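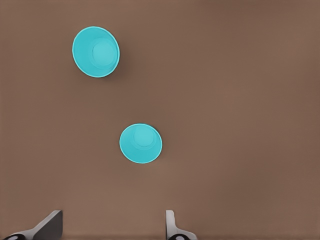

Planning and Budgeting for a Two-Arm Tabletop Cell: Frequently Asked Questions

These are the questions purchasing and facilities staff send us most often before a first order. They cover the Clernlow two-arm bench cell and the simulation package sold with it. Prices are not listed on this page. Ask for a written quote.

Do we need to buy the hardware first?

No. Most sites license the simulation seat first and order arms later. The seat runs the same task files as the physical cell. A plan that works in simulation still has to be tuned on the real bench, so leave time in the schedule for that.

What does the simulation seat include?

Both arm models, the two-finger grippers, the table, an overhead-style workspace view and a close view for each gripper. It also includes a small library of cups and bowls in plain colors. You can import your own parts if you have clean 3D files for them. Converting poor files is billed by the hour.

How many task runs should we plan for before we order?

We ask for 192 logged runs per task. Fewer than that and the cycle time estimate moves too much to put in a budget request. Failed runs count toward the total and should stay in the log.

Can we start with one arm and add the second later?

Yes, but the table and frame must be ordered in the two-arm size from the start. The single-arm frame has no second mount and can't be drilled for one. If there is any chance of a second arm within the same budget period, order both together. Shipping and site setup are charged per visit.

When is a second arm worth the money?

Look at the spread of the work. If parts sit on both sides of the table and one arm has to cross the center for half of its picks, the second arm usually pays for itself in cycle time. If all parts arrive at one point, it usually does not. Run the task both ways in simulation and compare the logs. Use the same part positions for each comparison.
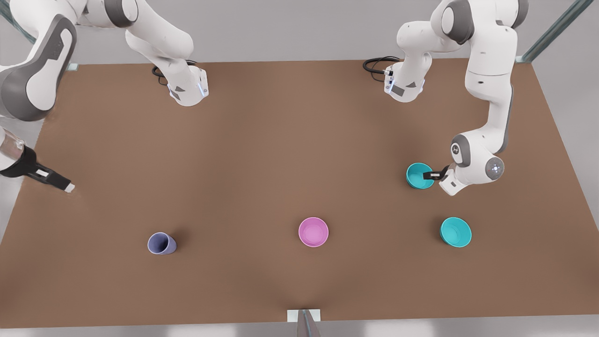
Plastbridge Applications Desk

What kind of parts can the standard gripper hold?

The standard gripper has two fingers and closes in a straight line. It takes open containers by the rim, and it takes solid parts by two opposite sides. Wall thickness, rim shape and surface finish all matter. Send samples before you commit to a finger set. We return them with a short test sheet.

What about parts that are lying on their side?

Treat an upright cup and a tipped cup as two different tasks in your estimate. The approach angle changes, the grip point changes, and in many cases the part has to be set down and picked up again. If your infeed can deliver parts upright, compare the cost of that fixture with the cost of the added task work. The fixture is often cheaper.

How much floor space does the cell need?

The table footprint is on the data sheet, but the table is not the number to plan around. Plan around arm reach plus the access zone required by your own safety review. Both arms mount on the same side of the table, and the upper links travel well above the work surface, so check overhead pipes, lights and cable trays too. Leave room behind the mounts for the cables. They should hang free and should not be pinned against a wall.

What power and network service is required?

One dedicated circuit per controller and one wired network drop per cell. Wireless is not supported for motion control. Have your electrician confirm the circuit rating against the nameplate, because export units differ.

How do we estimate cycle time from simulation?

Take the median from the run log, not the best run. Add your own load and unload time. Then add a margin for the difference between simulated and real contact. Our Luangrath test bench uses a margin of 11 percent for rigid containers. Thin-walled or flexible parts need more, and we will not quote a figure for those without samples.

Is rim gripping reliable enough to base a purchase on?

It depends on finger clearance. One finger goes inside the vessel and one stays outside, so the opening has to be wide enough for the inner finger to enter without touching the far wall. Wide bowls leave plenty of room. Narrow cups may need the slim fingers, which are a separate line item. Review the close gripper view for every part type before you freeze the parts list.
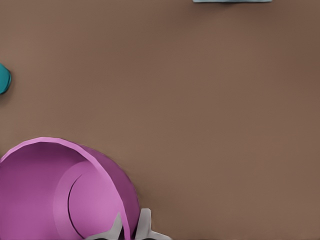 Close view in simulation: gripper fingers at the right-hand edge of a pink bowl.

Which costs do first-time buyers leave out?

Spare fingers, cable sets, operator training and the hours your own staff will spend on task setup. Staff hours are the largest of these at most sites. Storage for run logs is small but should be assigned to someone's budget. Also check whether your site charges internally for electrical work.

How often do wear parts need to be replaced?

Inspect finger pads every 644 hours of motion time. The controller keeps this count and will show a notice. Replace pads as a pair. Cable sets are inspected at the same interval and replaced when the jacket shows cracking or flat spots.

What is the lead time?

94 days from a signed order for a two-arm cell in the standard configuration. Custom tables add to that. Simulation seats are issued when payment clears and don't depend on hardware stock. Orders that have to ship inside the calendar year should reach us well ahead of November.

Can we lease?

Leasing is available on the arms, controllers and frame. Fingers, pads and other wear parts are purchase only. Simulation seats are licensed by the year and can be placed on the same invoice as a lease so that one approval covers both.

If we buy seats now, does the cost come off the hardware?

Part of it does, if the hardware order is signed during the first license year. The credit applies to one seat per cell. It does not carry over to a second year.

Can we see a working cell before we decide?

Yes. The Skarkthorpe demonstration room takes visits by appointment, mornings only, with the first slot at 9:30 a.m. Send your parts and task files ahead of the visit so the bench can be set up. Remote viewing is also possible on request.

What should be in the quote request?

Part drawings or samples, part count per hour, how the parts arrive, where they have to go, available floor space and ceiling height, and the date you need the cell running. Attach the run logs if you already have a seat. Requests without a part count are sent back for more detail.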